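Chapter 4
Mixed Small Items: The Bin Nobody Wants to Sort

In every workshop and office there is one bin where small things come together without a plan. At the Darnach repair shop, which we follow through this book, it received 116 items between the beginning of September and the end of the same month. Only 18 of them had a label. The rest had to be recognized by hand and by eye.

In Chapter 3 we sorted items of one family, such as screws of different lengths. The rules were simple, for all the items could be measured in the same way. With mixed items we cannot do this. A roll of tape and a key ring are both round, but they do not belong on the same shelf. A crumpled wrapper takes as much space as a useful tool, and it should leave the bin first.

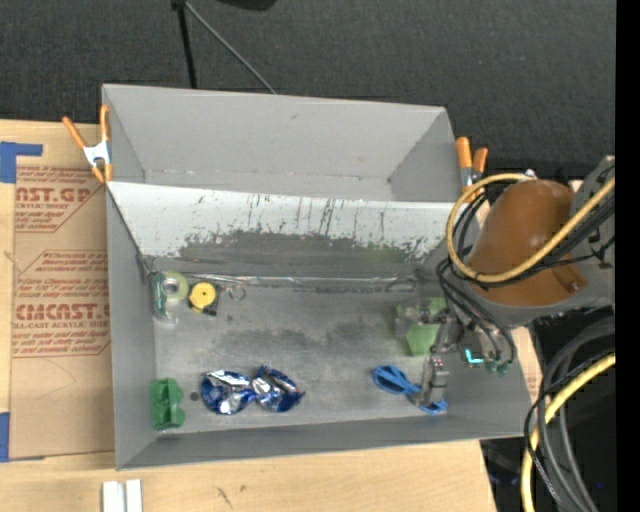
The order of work is therefore important. We begin with waste, then we take the items which have a known place, and we finish with the items whose use is not clear to us. The Zirkum method, explained in Section 4.2, adds a fourth group for parts that are separated from a larger object. Many beginners throw these parts away too early.

The student should also think about the bin itself. Sloped sides let small things slide down to the floor, and flat things can be difficult to lift from a smooth metal surface. Dirt on the floor hides dark objects. Section 4.3 compares bins of sheet metal and of plastic.

Before you continue, choose one drawer in your home and empty it on a table. Write down the groups you would make. You will need this list for the exercise in Section 4.4.

Key words: mixed items, waste, known place, loose part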